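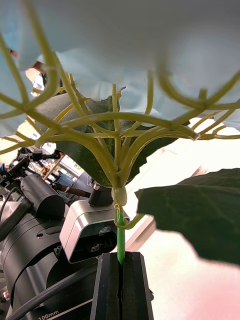 Hold Force

The limit was set at 50 percent, and the stem still turned in the jaws. Yoon-hee Bae wrote the number in the log, then the word "slip," then the time, 4:10 p.m.

The left arm had come out of a packaging line in Gretstead. The right arm she had built in the workshop over one August, from a kit and a box of spare joints. The two ran on one controller and shared a zero point at the center of the table. They did not agree on where it was. The error was small, and it grew with reach.

The task was plain. Pick a flower from the table, bring it upright, pass it to the other arm, set it in the tray. Onuoha wanted it for the shop window by the end of the month. He sold artificial flowers and had paid for the grippers.

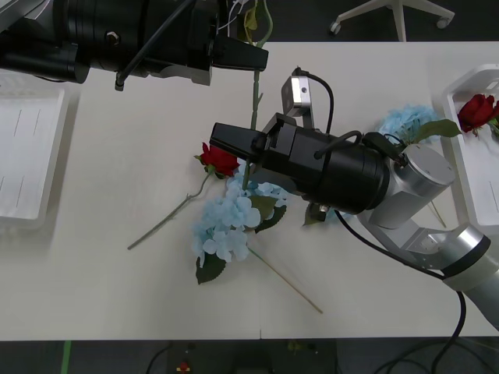 She opened the grip file and raised the limit by 8. A rose stem was stiff and forgave most things. The hydrangeas had a thin stick for a stem and a head that swung when the arm stopped. The long green one with the leaves at the top was worse, as the leaves got in front of the wrist camera and the controller lost its edge.

"You could strip the leaves," Onuoha said from the door.

"Then it's a stick."

"Customers buy sticks."

She ran cycle 2,386. The jaws closed and held.
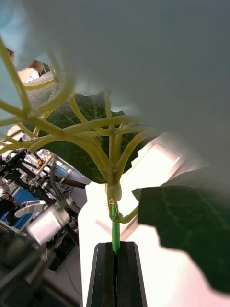 Sølve Dahlgren
Fiction editor, Gesance

The controller reported a good grasp, which meant only that the fingers had stopped moving. Bae put a pencil mark on the stem at the top of the jaws and waited 200 seconds by the wall clock. The mark stayed level.

Onuoha came over and bent to look. "Is that it?"

"That's the hold. The pass is separate."

"And when does it do the pass?"

She was already typing. The second arm lifted a little, corrected, and stopped short of the stem — the same gap as the day before. She measured it with a feeler gauge and entered it in the log under the first line. Then she loosened the base bolts on the right arm and started on the zero point again.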